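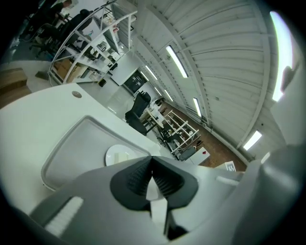

Fri 5 July

Table setting notes, Mahuika bench

Spent most of the morning on the tray question again. The claim from the Almont side is that serving on a tray makes no difference to how people lay out a snack, so we may as well drop it and save ourselves a thing to wash. I don't buy it, but I also don't think our own numbers say what the last summary said they say.

Used the light gray tray, the one with the raised rims, and the round white plate. Gray and white on a white table. I've complained about this before: everything pale on pale, and then we wonder why edges get misjudged. The piece on the plate was pale too. I would like one day with a dark plate before anyone writes another paragraph on "placement accuracy."

Tray size: the catalog page from Rusov gives 500 for the long side. Doesn't say whether that is over the rims or the flat inside, and the flat inside is the only part that matters to us. Rims are rounded, so a plate pushed up against one doesn't sit flat, it rides up a little on the curve. Saw this 3 times this morning. Small tilt, but a light piece will slide on a glazed plate. Whoever called this tray "self-centering" should try it with something that rolls.

The cable grommet. It sits flush and it's near the far edge, so in theory it does nothing. Still, I'd keep the tray off it. Last October we lost half a day to a wobble that was blamed on the floor, then the table legs, and then quietly dropped from the list. I never believed the floor story. Didn't test the grommet either, so that's as far as I can take it.

Weighed the full setting on the bench scale: 665 g, tray and plate and piece together. The Ivano sheet has a lower figure for what is supposed to be the same set. Either their plate is a different one or they left the piece off. Asked, no reply yet.

Wiped down with the usual cloth between rounds. It leaves lint on the tray – not much, but it shows up on the plate later. Paper towels next time.

To do:
– measure the flat part of the tray with a steel rule, forget the catalog
– 9 more rounds with the plate in the middle, then the same without the tray
– find a dark plate, any dark plate
– take "no difference" out of the shared draft until the rounds without the tray are in

Left the rest for Monday.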